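Brellness Bench Scale, Model 600
User Manual, Section 4: Setting up, levelling and first weighing

Read this section before you connect the scale to power. The work takes less than half an hour for most users. Keep the manual near the scale afterwards, because the error codes are listed only in Section 7.

4.1 Choosing the place

The scale measures small differences in weight, and it also feels small movements of the bench below it. Choose the place with care.

1. Use a solid bench or table that does not move when you lean on it.
2. Keep the scale away from windows, heaters, fans and open doors.
3. Do not put it on the same bench as a mixer, a pump or a refrigerator.
4. Leave the space of one hand behind the scale for the power cord.

Note: A folding table is not suitable. The scale will switch on and show a number, but the number will wander.

Caution: Do not carry the scale by the pan. The pan sits on four rubber posts, and below the posts is the load cell. A pull upwards can damage the cell, and such damage is not covered by the Nowicki service plan.

4.2 Levelling

The scale has four adjustable feet and one bubble level, which you find at the left rear corner of the housing.

1. Put the scale in its final position with the pan removed.
2. Turn all four feet fully in, clockwise seen from below.
3. Turn the two front feet out until the bubble is in the middle from front to back.
4. Turn the two left feet, or the two right feet, until the bubble is inside the black circle.
5. Press lightly on each corner of the housing. If one corner goes down, turn out the foot at this corner until it touches the bench.
6. Check the bubble again, and put the pan back.

Repeat the levelling every time the scale is moved, even when it is moved only to clean the bench.

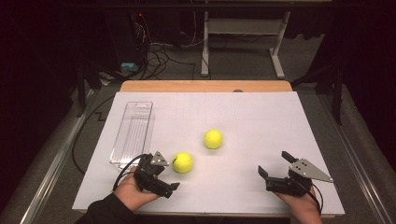
Can I leave the scale switched on overnight?
Leave it switched on if you use it every day. The display goes dark after a while to save power, and the load cell stays at a steady temperature, so you do not need to wait for warm-up in the morning.

When the scale was unplugged, allow 30 minutes of warm-up before you calibrate. If it was stored in a cold garage or travelled in a car in November, leave it in the room for several hours first, unplugged and with the cover open.

4.3 Calibration

You need one calibration weight of 600 grams. The weight is in the small grey box together with the power supply. Hold it with the cloth and not with bare fingers.

1. Switch on the scale with the pan empty. Wait until the display shows 0.0 g.
2. Hold the CAL key until the display shows "CAL 0". Release the key.
3. Do not touch the bench. After a few seconds the display shows "600".
4. Put the weight in the centre of the pan.
5. Wait until the display shows "PASS", then remove the weight.
6. Check that the display returns to 0.0 g. If it does not, press ZERO once.

If the display shows "FAIL", the cause is usually moving air or a bad level. Go back to 4.2 and start again. After three failures, write down the serial number and contact the Nowicki service desk in Brusimden.

Note: The calibration is kept in memory when the power is off.

4.4 First weighing

1. Put the empty dish or tray on the pan.
2. Press TARE. The display shows 0.0 g.
3. Add the goods slowly. Do not drop them from a height.
4. Read the weight when the small star appears at the left side of the display.

The maximum load is 1,879 grams, and this includes the dish. For instance, with a dish of 233 grams you can weigh goods up to 1,646 grams. Above the maximum the display shows "OL" and the scale beeps. Take the load off at once.

To change the unit, press UNIT. The order is grams, ounces, pounds. The scale remembers the last unit used, so please look at the unit before you write down a result.

4.5 Cleaning after set-up

Unplug the scale. Lift the pan straight up with both hands, without twisting, and wash it with warm water and a little dish soap. Wipe the housing with a damp cloth. Do not spray any liquid on the keys. Dry the pan fully before you put it back.

Caution: Never use compressed air below the pan.

4.6 Set-up record

Fill in the card at the back of this manual with the serial number, the month of set-up and the result of the first calibration. Customers of the Bikuvcombe depot should send a copy of the card to the depot. Other customers keep it with the receipt.

Continue with Section 5, Counting mode.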